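30/06/2019
By Bongani Hlongwane

Pastry in hot weather, and a few other things I've been getting wrong

I promised in the April letter that I'd write about pie crust before the fruit came in, and then the fruit came in. So apologies to everyone who has been standing in a warm kitchen swearing at a rolling pin. I've been doing the same, if it helps.

My trouble started with a rhubarb pie I made for my sister-in-law's birthday. I've made that crust so many times I don't look at the card anymore. Flour, butter, salt, a bit of sugar, cold water, done. But it was one of those sticky evenings when the butter goes soft if you so much as glance at it, and I was in a hurry, and I rolled it out anyway. It came out of the oven like a cracker! Tasty enough, with ice cream on top, but you could have shingled a roof with it.

The thing about pie crust is that you want lumps. Flat, cold little lumps of butter, the size of peas or a bit bigger, sitting in the flour. When they melt in the oven they leave gaps, and the steam puffs those gaps up, and there are your flakes. If the butter melts on the counter first, it just soaks into the flour and you get something closer to shortbread (which I love, but you can't crimp it).

So I've changed how I do it in summer. I cut the butter into cubes and put them back in the fridge while I measure everything else. The flour goes in the freezer too, bowl and all. I used to think that was fussy. Then I tried it two weekends running and now I won't go back, at least until the fall. For a double crust I use 500 grams of flour, and yes, I weigh it. I know plenty of you are cup people and I'm not going to fight you over it, but my cup of flour and your cup of flour are not the same cup of flour.

Then there's the surface. My grandmother rolled on an old wooden board that had a dip in the middle, and every pie she made had a thick spot in the center that we all fought over. I rolled on wood for years out of loyalty. A stone top does stay nicer to work on, though, and if you have one, or even a big cheap offcut of it, summer is when it earns its keep. Wipe it down, set a baking tray of ice on it while you get your things together, dry it well, and roll right there.

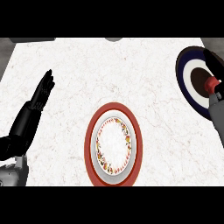
Go easy on the flour when you dust, too. I was a terrible one for throwing it around, and all that extra flour gets worked into the dough and makes it tough. A light dusting, a quarter turn after every few rolls, and a bit more only if it starts to grab. If it does stick, don't scrape and curse. Slide a long knife or a bench scraper under it, fold it up loosely, and put it back in the fridge. Go water the tomatoes. It will be a different dough when you come back.

I asked Cele at the Postham market stall what she does, seeing as she turns out pies all summer in a kitchen with one small window. She makes her dough the night before, always, and she rolls it early in the morning before she has her coffee. She also said she never makes the discs thicker than her thumb, so they chill all the way through and don't need a beating to get going. I'd been making mine like hockey pucks. You can keep the discs in the fridge for 48 hours, well wrapped, and after that I'd freeze them. They go a bit gray if you leave them longer. Won't hurt you, but it isn't pretty.

Now, the filling, because a good crust can still be sunk by soup. Cherries this year have been very juicy, at least the ones I've been getting. I toss mine with the sugar and let them sit in a colander over a bowl for around 14 minutes while the oven heats, then I boil down whatever has dripped out until it's syrupy and pour it back over. Cornstarch goes in as usual, plus a squeeze of lemon. I've stopped putting almond extract in, after my nephew asked why the pie tasted like hand soap. Once he'd said it I couldn't taste anything else.

Bake it low in the oven, on a tray that's been heating in there the whole time. And bake it longer than you think! Most of the soggy bottoms I've been served (and I've served a few myself) came out of pies that were pulled the minute the top looked nice. You want the juice bubbling thick through the slits. If the edges are getting too dark, put a loose ring of foil over them and keep going.

Then comes the hard part, which is leaving it alone. Give it the afternoon if you can. A cherry pie cut hot is a bowl of cherries with a hat. I've taken to baking mine before lunch and then going out of the house altogether.

A few of you asked about Hiren's bakery class. It's full, but he's keeping a list for the next one, and you can put your name down at the shop. Bring an apron and a container with a lid, because you take home what you make. He's doing hand pies this time, with a savory one for the people who don't care for sweet things.

Next letter will be pickles, I think, unless the plums get ahead of me again. And if anyone has a use for a very large amount of rhubarb, I'm still cutting it and it's still coming.

Comments

Jirkia: Flour in the freezer, yes! My mom did this and I thought she was just short on cupboard space. How do you keep it from picking up a freezer smell?

Bongani Hlongwane: I only leave it in while I'm getting the rest ready, so it doesn't have time to. If you're storing it in there longer, a jar with a tight lid should do it.

pie_at_noon: Can I use half lard? I like the taste but I find it gets greasy in the heat.

Bongani Hlongwane: You can. Keep it very cold and rub it in first, then the butter after, so the butter stays in bigger bits.

Marge in the valley: I will take the rhubarb. All of it. Leave it on the porch if I'm out.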